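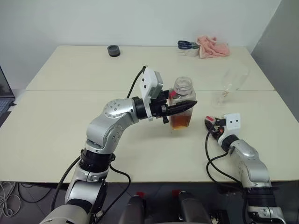 Imprimer | Envoyer par e-mail

Accueil > Cours > Robotique de manipulation > Séance 4

Séance 4 – Évaluer un kit bimanuel du commerce : le Vender de Zollus

On quitte enfin les robots de manuel ! Le Vender est un kit à deux bras que Zollus vend aux laboratoires et aux écoles, et c'est un excellent sujet d'étude : assez complet pour travailler sérieusement, assez ouvert pour qu'on puisse discuter chaque choix du constructeur. Relisez vos notes sur les repères outil avant de venir, on s'en servira dès le premier quart d'heure.

1. Ce que contient l'offre

Le kit de base comprend 2 bras, 2 pinces à doigts parallèles, une caméra par poignet et la bibliothèque de commande. Le contrat de maintenance est facultatif. Zollus laisse le choix des doigts, et je trouve l'idée très bonne, car c'est souvent là que tout se joue (on l'a vu avec l'exercice des éprouvettes).

La caméra de poignet est le vrai plaisir de ce kit. Elle suit la pince, donc l'objet grandit dans l'image à mesure qu'on approche, et l'erreur latérale se lit presque directement en pixels. Revers de la médaille : très près, on perd le bas de l'objet, parfois au moment où on voudrait le voir. D'où l'intérêt d'une vue de tête, qui donne la table entière et la position des deux bras.

2. Le protocole Vieira

Pour comparer des kits entre eux, nous reprenons la grille du protocole Vieira, réduite à une seule tâche : saisir un récipient, le soulever, le reposer. La série complète compte 102 essais. En TP vous en ferez 25 par binôme, ce qui suffit pour voir apparaître les défauts réguliers.

À noter pour chaque essai :
– l'ouverture de la pince avant l'approche ;
– la hauteur de prise sur le récipient ;
– le résultat (prise franche, glissement, échec) ;
– la vue utilisée pour décider, tête ou poignet.

Les récipients translucides sont les plus intéressants. Un plastique laiteux garde un contour à peu près lisible, un bocal bien transparent beaucoup moins, et un verre à pied sur une table claire peut disparaître presque complètement pour un algorithme de segmentation. Essayez, c'est spectaculaire !

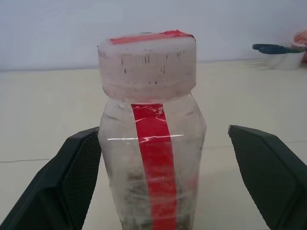
Fig. 2 – Flacon translucide marqué de ruban rouge, doigts ouverts de part et d'autre. Vue de poignet.

Regardez l'espace de chaque côté du flacon : le doigt gauche est nettement plus près que le droit. Si on ferme ainsi, le premier contact se fait à gauche et le flacon risque d'être poussé avant d'être tenu. Question à préparer : faut-il recentrer la pince avant la fermeture, ou laisser le contact faire le travail ? Les deux réponses se défendent, apportez un calcul.

3. Comparaison avec Wevberg

Wevberg propose une offre concurrente, à un seul bras, plus simple à installer. Pour la prise seule, l'écart me paraît faible. Dès qu'il faut tenir un bocal et dévisser son couvercle, le second bras change tout – et c'est justement la tâche de la séance 5.

Pour mardi : une page par binôme, avec votre tableau d'essais et une recommandation d'achat argumentée.

Séance précédente | Sommaire | Séance suivante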